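Ticket: Left arm slow to let go of hanger, open day demo
Site: Kulier demo room
Robot: Leta, two-arm unit
Opened by: Aicha Erraji
Status: Open, waiting on Hapeta support

Hello everybody at Hapeta, and thank you again for picking up the phone while I had a room full of visitors behind me! I promised I'd write it all up properly, so please bear with me if I go on a bit.

We had 50 people through for the open day and the laundry demo was the one they kept drifting back to (one lady stayed for three shirts and asked if it did socks). The job is the usual one: take a hanger, put a T-shirt on it, hang it on the rack. The trouble came in the afternoon. The left gripper would get a hanger to the bar and then hold on, and after a long pause the log showed code 69. I cleared it 2 times from the tablet and both times it came back on the next shirt.

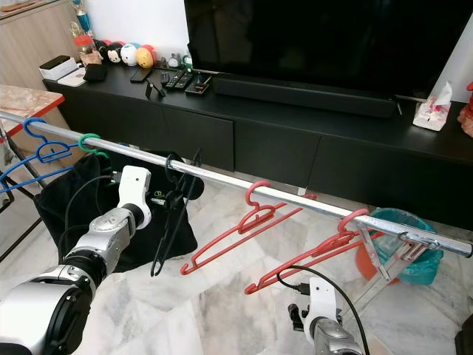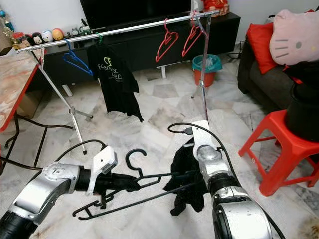
Left gripper with the black hanger, at the rack (first) and with the right gripper holding a black garment (second).

What I've tried so far:

Restarted the left gripper only. No change.
Reseated the cable at the left wrist, both ends. The code stayed away for a while, then came back.
Lowered the release wait to 900 ms, as you suggested on the phone. Better, I think, but I'd be fibbing if I said I was sure.
Swapped to the Clukness finger pads from the spare kit. Haven't had time to run a full set with those yet.

The right arm behaved beautifully all day, by the way, and the visitors were very sweet about the waiting. A small boy clapped every time the gripper opened.

Could you tell me whether code 69 can come from the pads alone, or should I be looking at the cable again? I can send the full log tonight. We have a school group coming in October and I'd dearly love to have it sorted before then.

Warmly,
Aicha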